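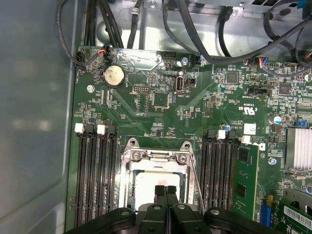 The drawer in Birutė Jaunzems's hallway will open if you push down on the middle while pulling with your knee. Inside are chargers. There is one for a phone she dropped in a lake, one for a toothbrush she never liked, and a coiled white thing that fits nothing in the flat but gets warm when plugged in, which she takes as a sign of life.

She is allowed a drawer like this. For nine years she has tested leads and plugs for Eltar, a small importer with a large returns shelf, and she knows what most of us only suspect: the cable you bought in October was never going to see the spring.

"People blame the copper," she says. "It's the neck. It's always the neck." She means the short stretch behind the plug, where the wire is asked to bend every night so that someone can read the news in bed. Her bench has a machine that does the bending for her. It makes a noise like a disappointed duck.

I brought her four leads. The Jenditz was the cheapest and came in a box big enough for a pair of shoes. The Rebane was braided, in a shade the packet called Storm. The Mondmont cost 30 euros and arrived with a leather strap and a card thanking me for my journey. The fourth came out of my own coat pocket and had fluff in it.

Birutė cut them all open before lunch. The Jenditz was better than it had any right to be. The Rebane's braid hid a perfectly ordinary wire, rather as a good jumper hides a perfectly ordinary uncle. The Mondmont had a proper sleeve at the neck and thick power wires, and she put it down with what I think was respect. Then she picked up the strap and asked what it was for. I didn't know.

Her colleague Priit Lepik, who handles the complaints, has little time for any of this. He buys the short ones, keeps them in one place and throws them out when they go wobbly. His longest correspondence is with a man who wants a refund on a lead chewed by a rabbit – 30 emails so far, two of them with drawings.

As for what to buy, Birutė says to check the power rating printed on the packet against the one on your charger, and to leave the lead alone when it's charging. She went home with the Mondmont. The strap is in the drawer.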